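## 4. Public Demonstration

The two-arm station was shown to visitors at the Rillis building during the open day in July 2018. 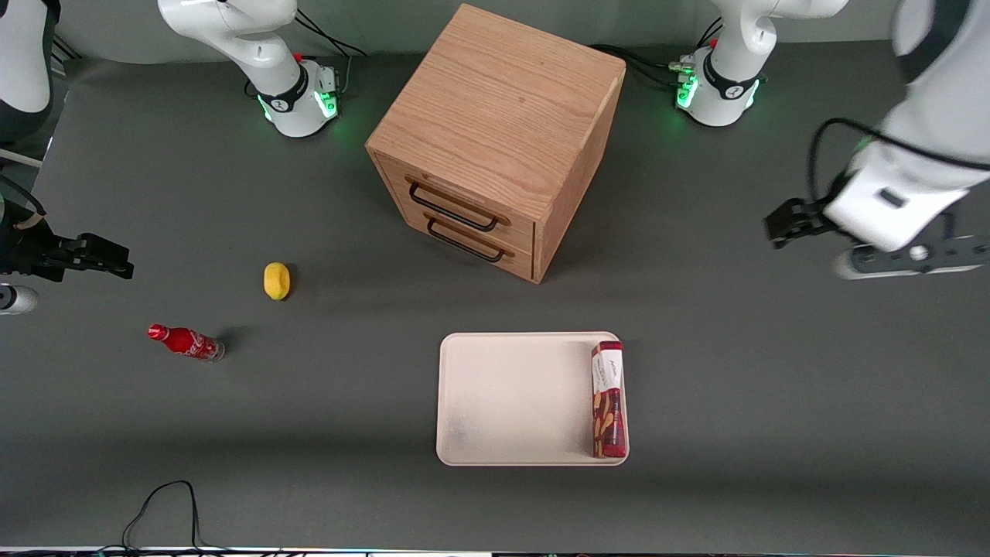

### 4.1 Station and objects

**Figure 2.** The tabletop station, with the two arms mounted behind a two-drawer cabinet. A lemon, a bottle, a tray and a box that appears to hold biscuit sticks are on the table.

The station is the one described in Section 3, moved from the lab to the ground floor without changes to the arms or their mounts. As Figure 2 shows, both bases stand at the back of the table and the arms reach forward along the two sides, which leaves the front edge open. In the lab this layout was chosen so that an operator could reset the objects by hand. On the open day it also meant that people standing at the front had a clear view of the drawers.

We use "left" and "right" for the robot's own arms throughout. A visitor facing the table sees the right arm on the left. This caused some confusion on the day, and the operators ended up saying "the lemon side" for the right arm.

The cabinet has bar handles on both drawers, and the grippers have two fingers. We had tried round knobs in the spring and dropped them, as a two-finger grasp on a knob tended to slip when the drawer was pulled at an angle. The bar handle can be grasped anywhere along its length, so small errors in the estimated cabinet position matter less. The cabinet is not fixed to the table. The second arm is expected to brace it when needed.

The objects were picked with visitors in mind. We wanted things that people would know by name and that differed in shape: a lemon, a Coca-Cola bottle and a long, narrow biscuit box. The tray served as a second place to put things, so that a request did not always have to end with the drawer.

### 4.2 Procedure

A session had one operator and one speaker. Villads Kjærgaard and Piyumi Gazi took turns as operator, and Guðlaug Ladefoged spoke to the groups. Mwanahawa Athumani kept the written log used in Section 4.3.

Visitors came in groups of no more than five. Each group was given the same short talk, and then one person was invited to make a request in ordinary words, such as "put the lemon in the top drawer." The operator typed the request into the Doletti planner as it was spoken, without rewording it. If the planner returned no plan, the operator said so and asked for another request. We had agreed beforehand that the operator would not quietly swap in a request known to work.

A run ended when the robot reported the task complete, when the planner gave up, or when the operator stopped it. Arm speed was held at the lower of the two lab settings. The stop button was kept on the operator's side of the table, and a floor line marked where visitors should stand. Children were allowed up to the line with an adult.

Between runs the operator closed the drawers and put the objects back within reach. We did not use marked positions for them. The placement therefore varied from run to run, more so late in the day -- the operators told us they had begun putting the lemon wherever it was easiest to pick up again.

### 4.3 Observations

The log holds 893 lines, covering requests, planner responses, stops and free remarks. It was not designed as an experiment, and we report it here for what it says about running the station in front of an audience.

Single-object requests were the most common. Visitors asked for the lemon far more often than for anything else, and they usually named the top drawer. Only a few asked for the bottom drawer without being prompted. When Ladefoged mentioned that both drawers could be used, requests for the bottom one went up in that group, but the effect did not carry over to the next.

The biscuit box gave the most trouble. The grasp module was tuned on objects lying flat, and a long box standing against the rim of the tray leaves little room for a finger on the rim side. In several runs the gripper came down on the rim, and the operator stopped the arm. We have since added a step that tips the box away from the rim before grasping. It was not available at the time of the visit.

Bottle requests worked better than we expected from the lab trials, though the arm took longer to settle on a grasp. Visitors found the wait awkward. Several asked if the robot had broken, and one walked away before the motion began. A spoken or displayed message during planning would have been useful, and the Eyvindsson interface now includes one.

Three requests could not be expressed in the planner at all. One asked the robot to swap the contents of the two drawers, one asked it to hand the lemon directly to a visitor, and one asked it to open both drawers at the same time. The last is of interest because the arms can physically reach both handles, but the open upper drawer blocks the approach to the lower one from above. The planner has no notion of pulling two drawers together and rejected the request without giving a reason. The operator had no answer for the visitor either.

### 4.4 Comments from the host

Vibeke Ketilsson, who arranged the visit for Fastmont, sent us notes afterward. Her main point was about the talk. She felt that groups who were told what the arms could not do asked better questions and were more patient with failed runs. She also asked that the table be raised, as people in the second row could not see the tray.

We agree with both points. The height of the table was set for seated operators, and we had not thought about a standing audience behind other people. For the September visit the station was placed on a low platform -- the arms and cabinet kept their positions relative to each other, so no new calibration of the cabinet pose was required.

### 4.5 Limits of these data

The operators knew which requests were likely to fail, and their tone may have steered visitors even though the wording was not changed. Groups waiting at the door could hear the runs before theirs, so requests are not independent. The log also mixes remarks made by visitors with remarks made by staff, and the two could not always be told apart when we went through it. For these reasons we give no success rates for the open day. Those in Section 5 come from lab trials only.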